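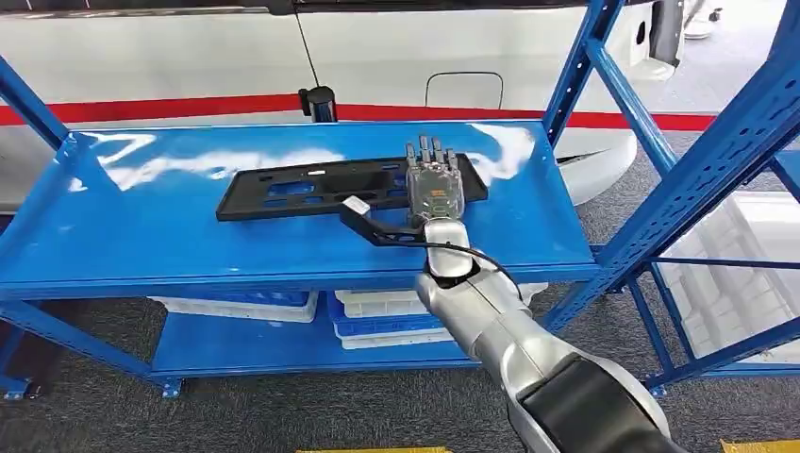

Black panel on the blue shelf, white label near the upper edge.

1/ Kelly's repertory grid, short version. Show someone three people they know. Ask how two are alike and the third differs. The answer is one construct.

2/ Repeat with new triads until the answers stop changing. Chmielewska's notes stop at 20. I usually get repeats well before that.

3/ Record both poles in the person's own words. "Quiet — shows off" is a different construct from "quiet — friendly." Don't tidy it into introvert/extravert.

4/ Rating every element on every construct comes after. Grabowska uses a 7-point scale, I use 5. Correlations between rows show which constructs travel together.

5/ A grid with one huge first component gets called "tight." Check for lazy ratings before reading anything into it.

6/ Scoring sheet from the Tondico workshop goes up Saturday.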